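Home batteries: what the payback figures leave out
Speaker notes, Skonasthorpe energy evening, December 2019
Muchen Zhong

Slide 1. Title

Thanks to Xiuying for the introduction. Say at the start that I don't sell batteries and I don't fit them. I have had one in my garage since July last year, so I'm not against them either. I'm going to be rude about some of the brochures.

Ask for hands: who has panels already? Who has had a quote for a battery? Who has had a quote and understood it?

Slide 2. The claim

Read the line from the Prurard leaflet out loud: "Cut your bills by up to 85%." Pause on "up to". Ask what it is 85% of. The leaflet doesn't say whether that's the whole bill, the electricity bill, or the electricity bill in a good week in June. I rang them and was told it was "a modelled household". I asked who lived in it. I'm still waiting to hear.

Most of the saving in a figure like that comes from the panels. If you already have panels, you've already got that saving, and the battery can't give it to you twice. The only number that matters is the extra bit.

Slide 3. What a battery does

Keep this short, half the room will know it. Panels make most of their power in the middle of the day. Most of us use most of ours in the evening. The battery shifts some of one to the other. It makes no electricity. It loses a little every time you put power in and take it out again, and the brochures go quiet on that too.

If somebody is at home all day running the washing machine and the dishwasher at noon, there's less left over to store. So the household that's been sensible about its panels gets the least from a battery. I've never seen that in a leaflet. 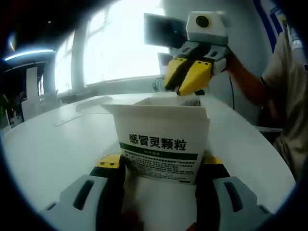

Slide 4. My own winter

Show the chart of my meter readings, summer first. Summer looks lovely. Battery full by early afternoon, hardly anything bought in until the next morning.

Then winter. There were 19 days in a row when it never got above half full. On a dark day the house uses what the panels make as they make it and there is nothing to put by. You've paid for a large box and it is sitting there doing nothing.

Don't apologise for the chart being ugly. It's real readings, which is more than you can say for the smooth curve on the back of the leaflet.

Slide 5. Size

Baoshan Yan had two quotes for the same roof and the same family. Vidal wanted to fit a battery twice the size of the one Orkari suggested. Both said theirs was "right-sized". Neither had asked for her night-time use. One hadn't asked for any readings at all.

A battery that's too big never fills in winter and never empties in summer. Either way you're paying for room you don't use. Ask any installer to work it out from your own half-hourly readings. If they haven't got a way to do that, thank them and see them to the door.

(If short of time, skip to slide 7.)

Slide 6. Power cuts

This is the one people get cross about. Plenty of buyers think a battery will keep the lights on in a power cut. Many of them won't, as fitted. When the grid goes down the system shuts off, for the safety of people working on the lines. Backup needs extra kit and extra wiring, and it's often a separate line on the quote. Or it's missing from the quote and turns up later.

Dehua Qiu found this out with a torch in his hand. He's in the third row and he's said I can mention it. 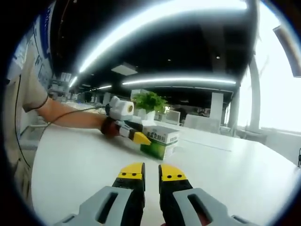 Slide 7. The sums

Do this one slowly, on the flipchart. Say the battery saves you £300 a year. That's generous for a house our size with panels, and I don't get near it. Write down the full price of the battery, fitted, with VAT. Divide. Now look at how long the warranty runs. If the first number is bigger than the second, you're hoping, and you should know that you're hoping.

Then ask what they've assumed about prices. Most of the payback tables I've read have the price of electricity climbing steeply every year, for ever. It may do. But small changes there make a poor buy look like a good one, so ask for the same table with prices flat. Vidal sent me one when I asked. It took them 2 emails and it was a much shorter document.

Slide 8. Warranties

Read the small print on cycles and on capacity. A ten-year warranty that ends early if you use the battery hard isn't a ten-year warranty in my book. Check who you claim from if the installer has gone. Check who pays for the labour.

Slide 9. When I'd say yes

People will want something cheerful by now. If you're out all day, have a decent-sized array, and use a lot in the evening, it's worth getting proper quotes. Same if you can get a cheap night rate and charge up on it in winter, though read the tariff first and see how long the rate is fixed for.

And if you just like the idea and can afford it, fine. People spend more on kitchens. Only don't let anyone tell you it's an investment.

Before any of that: loft insulation, draughts, the old freezer in the garage. Dull, and cheaper.

Slide 10. Questions

Likely ones:

Should I wait for prices to drop? I don't know, and the man from Prurard doesn't either.

Can I add one to older panels? Usually yes. Check what happens to your feed-in payments, and get the answer in writing.

Is it safe in the loft? I wouldn't put mine there. Heat, weight, and getting at it in a hurry.

What happens to it at the end? Zixuan Zeng is covering recycling after the break, so pass that one over to Zixuan.

Spare copies of the flat-price table are on the table by the door.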